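Notebooks of forgotten Uvunport novelist go online

All 4 surviving notebooks of the comic novelist and poet Edith Vudier can now be read free of charge on the Vudier Society's website, along with full transcriptions and an index of names.

The notebooks hold drafts of two novels, a verse satire on the harbour board and a good many shopping lists. They had been in the Yusof family since the author's death and were lent to the society for scanning last March.

Sumathi Gounder, who edited the transcriptions, said the handwriting in the third notebook had caused the most trouble. "She wrote it on trains, and she changed her mind a lot. Where we could not agree on a word we have given both readings."
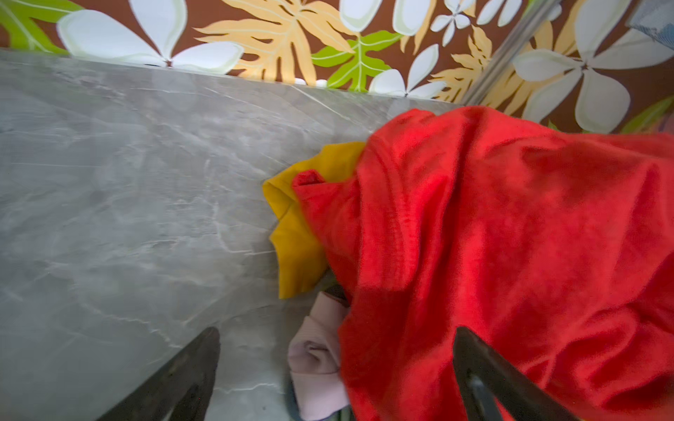

Tropical-print wallpaper above a marble-patterned counter.

The index runs to 1103 entries and was compiled by Szu-yu Tu and Safta Enache. It covers real people as well as characters, and lists the pages where Vudier renamed someone between drafts. The heroine of The Lodger's Umbrella had two earlier names, both crossed out.

A printed edition of the verse satire, with notes by Maritza Londoño, will follow from Truvetti in a run of 100 copies. Members of the society may order in advance at the reduced price.

Corrections to the transcriptions are welcome and should quote the notebook and page number. The society still hopes to trace Vudier's letters to her printer, last mentioned in a sale catalogue.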